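2025年4月8日 星期二

早上到得晚,先把昨天没导完的数据导掉。Quang Lã 说 Linura 那边的训练节点今天下午才空出来,那上午就专心采。

**任务**:杂物入盒。桌上的小东西一件件夹起来放进纸盒,顺序不限,一条示教只做一件。手持夹爪采,不用主从臂。主从那套上周试过,力反馈延迟大,夹软包装老是捏过头,Hsin-yi 做了一上午手腕疼,先放着。

**设置**
- 夹爪指尖换了新的一对,旧的那对右侧有裂口
- 标定重跑一遍,重投影误差比上周小,没细究
- 曝光锁死。自动曝光在白桌面上会飘,上次那批就是这么废的
- 时间戳对齐用 Yavuz 改过的脚本,注意要先开录制再开编码器,反过来会少头几帧

**上午**

目标 100 条。前面一段很顺,后来越做越快,回放一看不行:接近阶段太猛,指尖还没停稳就合上了。人做没问题,人知道东西在哪,策略学过去就是往桌子上撞。全部标了 fast,先不删,等 Yavuz 看过再说。

自己定个规矩(也贴给大家):
1. 起始位置每条都换,不要总从正上方下来
2. 到物体上方停一下再合
3. 夹空了不要补夹,直接作废重来。补夹的片段混进去以后策略会学会“先夹空一次”,Kauppinen 那批就这样,Jui-lin 挑了两天才挑干净
4. 松手之后抬高再结束录制,别手一松就按停

第 3 条我自己上午犯了三四次。。惯性。

夹爪开口 17 mm 的时候编码器读数有个小跳变,来回都有,松开重夹也在。怀疑磁铁没粘正。Mawuli 说他那只没有这个现象,下午跟他换一只对比。

**软的东西**

塑料包装最麻烦。反光,深度那一路基本是空洞,只能靠 RGB。而且人手会不自觉地找硬的边角去夹,没有边角就斜着进。斜着进的轨迹腕部转角很大,放到臂上 IK 有一部分解不出来。Jui-lin 写的可达性过滤跑了一下,上午这批被刷掉的大多是这种。

办法有两个:一是采的时候就限制手腕角度,二是把臂的基座挪一下。我倾向于先限制角度,基座一挪标定又得全来。Quang 反对,说限制多了动作就假,人会别扭,别扭的示教更难学。他说的也有道理,先各采一小批比较。

圆的东西倒是比想的好学。上周 Prarnireck 工位那台,土豆一类的只给了不多的示教就能抓起来,指尖包住就行。细的、绕成圈的不行,容易只挑起一头,另一头拖在桌布上。

**下午**

换了 Mawuli 的夹爪,跳变没了。所以就是我这只的问题,贴了标签放架子上,谁都别拿去采数据。

节点三点多才空,先用上午过滤后剩下的微调了一版,lr 没动,batch 减半(显存不够,旁边还挂着 Quang 的任务)。上臂试之前先看开环误差:平移还行,夹爪开合时刻偏早。跟 fast 那段没完全剔掉有关系?脚本里我写的是按文件名筛,有几条名字打错了,写成 fsat,漏进去了。自己坑自己。重跑。

Hsin-yi 在 Clistdale 那边的桌子上也采了一批,布置跟我们差很多,正好当另一个域。她那边桌面乱,东西挨着东西,遮挡多。我觉得这种才有用,桌上只放两三样的数据我们已经够多了。 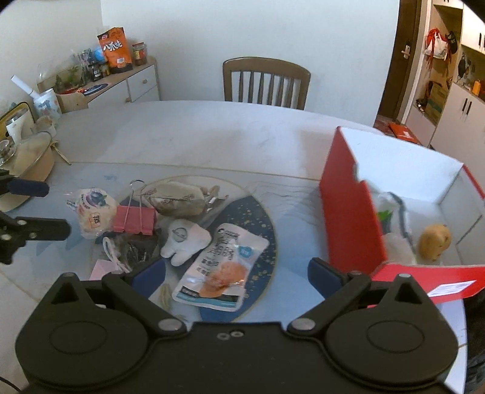 图1 杂物入盒,手持夹爪视角。两指张开,纸盒在右侧,目标物散放桌面。

手持视角有个老问题,指尖占掉画面下方不小一块,靠近指根的小件会被挡。上面这张里的那圈麻绳就被左指挡了一部分。合爪前的几帧最关键,偏偏那时候挡得最厉害。Yavuz 提过把镜头往后挪,视野会好点,但是夹爪就更笨重,手小的人不好拿。先不改硬件,做裁剪增广看看。

**没弄完的**
- [ ] fsat 改名,重新生成列表
- [ ] 第 760 条以后的时间戳抽查,昨晚掉过一次盘,不放心
- [ ] 限角度 / 不限角度两小批,我和 Quang 各做一份
- [ ] 问 Mawuli 磁铁用的什么胶
- [ ] 透明包装单独建一个子集,标签先叫 clear_pkg
- [ ] 5 月的演示到底用哪张桌子,周会上定

重跑的那版挂着过夜,日志在老地方,谁先到谁看一眼 loss,炸了就直接 kill。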